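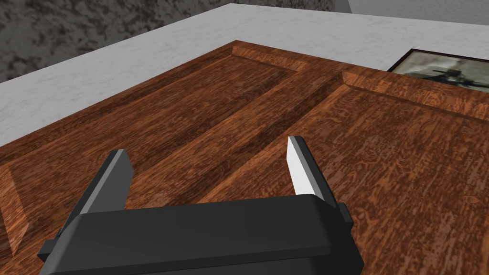 How to bring an old timber tabletop back to life with oil

4 min read

March | By Noman Magsi

If you've got a tired wooden table and a free weekend, you are in for a treat. Oiling timber is my favourite job in the whole house. The colour comes up so fast on that first wipe that I still call people in from the other room to look!

I did our kitchen table last Sunday, a second-hand thing we picked up when we lived in Tapley, and it had years of cup rings and one very dark patch where a pot plant used to live. Everything below is how I went about it.

What you'll need

Sandpaper in 80, 120 and 180 grit
A cork block or a random orbital sander
A hardwax oil or a plain furniture oil (read the tin, they're all a bit different)
Lint-free rags, more than you think
A vacuum with a brush head
Gloves and a dust mask

Check what's on there now

Put a few drops of water somewhere you won't miss, like the underside of an overhang. If the drops sit up in beads, there's still a finish on the timber and you'll have to sand through it. If they soak in and leave a dark spot, the old finish is mostly gone and you've got an easy morning ahead. Let the spot dry before you start.

Check for veneer too. Look at the end of the top and see whether the grain carries on over the edge. If it stops at a thin line, skip the 80 grit completely and go very gently with the 180 by hand.

Sanding

Always go with the grain. Start with 80 only if there's old varnish or deep scratches, then 120, then 180. Vacuum between grits, otherwise a stray bit of coarse grit will leave a squiggle that shows up the moment the oil goes on (ask me how I know). Keep the sander flat and moving, and don't lean on it.

Water rings usually come out with the 120. Black marks go deeper, and you can chase them for hours and end up with a dip in the table. I left a ghost of the pot plant stain in mine and I've grown quite fond of it.

When you're done, wipe the top with a barely damp cloth. The grain will lift and feel furry once it dries. One light pass with the 180 knocks that back, and then the surface feels gorgeous.

Oiling

Stir the tin, don't shake it. Pour a small puddle in the middle and work it outwards with a rag, thin as you can manage. Leave it ten minutes or so, then wipe off everything that hasn't soaked in. Really wipe! Sticky tables are nearly always tables with too much oil left on them.

Let it dry overnight with a window open and put on a second coat the same way. 2 coats did it for ours. A very thirsty timber might want another.

Please be careful with the rags. Oily rags scrunched up in a bin can heat up and catch fire all by themselves. Lay them flat outside to dry, or soak them in a bucket of water before they go out with the rubbish.

Give the table a few days before hot mugs and a couple of weeks before you scrub it. After that, a damp cloth is plenty, and a fresh thin coat whenever the colour starts looking dull.

Comments

Marcelino Leite
Did my desk this way and the colour is unreal. Do you bother oiling the underside?

Noman Magsi
I do one thin coat underneath, Marcelino. It helps the top take up moisture evenly on both faces, so it's less likely to cup.

jarrah_fan
Thanks for the bit about rags. My dad had a smouldering bin in the shed once and it put me off oil for years.

pip
Would 180 be too fine for a bench that gets a lot of wear, or should I stop at 120?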